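16 December 2025

Picked the Rankin packing cell back up this morning after too long away from it, and I want to get everything down while it's fresh, because in May I didn't, and I spent most of today working out what past me meant by "the usual pouch."

(It's the Molus straight pouch, folded once. Not the coiled one! The coiled one is a whole other problem.)

The job, for anyone joining partway: the kit for Zodine's home-delivery customers has to hold a month of intermittent catheters plus wipes and a drainage bag, in a carton plain enough that a neighbor wouldn't look twice at it. I'm fond of this project, I'll admit. People write in about torn sleeves and crushed tips, and it's such a small thing to get right for somebody who needs one of these several times a day.
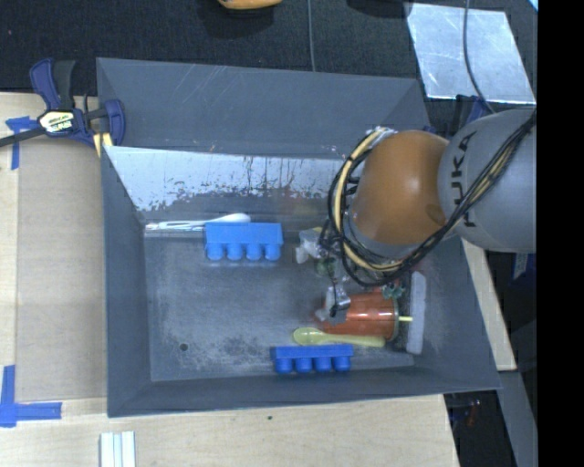 ## Sleeve seal checks

Ran 37 pouches through the peel test and 36 opened cleanly from the notch. The one that didn't tore sideways across the corner, and it's taped to the inside cover of this notebook if anybody wants to look at it. I think the notch on that one was cut shallow, but the calipers were out on loan so I can't say for sure.

I also tried opening a few with dish gloves on, to get a feel for it with clumsy hands. It's a crude stand-in for weak grip, I know, but it did show me that the finger loop is worth keeping. We'd talked about dropping it to save film — please let's not. I got 2 open with one hand using the loop and none at all without it.

## Carton layout

Pledatau sent over their revised insert, the one with the deeper channel. It folds up nicely, though the tabs fight you a bit until the board loosens. Pouches lie flat in it without bowing, and the lid closes without anybody leaning on it, so that's already better than the last one.
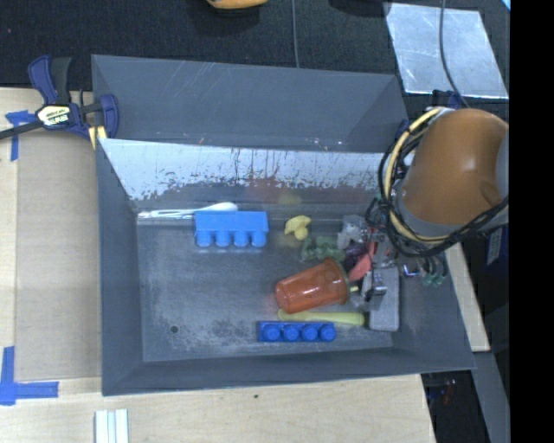
My one complaint is the wipes pocket. It sits right where your thumb wants to go when you lift out the first row, and I caught it over and over. Moving it to the short end would cost us nothing in board as far as I can tell, and I've penciled that onto the drawing clipped behind this page.

## Still to do

- Drop test on the loaded carton, corners first, from shelf height
- Ask Rankin for the film lot on the torn pouch
- Reprint the opening instructions in bigger type (9 point is too small, I had to hold it up to the window)
- Get the calipers back

The remaining pouches are in the top drawer with a blue sticky note on them. Help yourselves for fit checks, but leave me enough for the drop test, please.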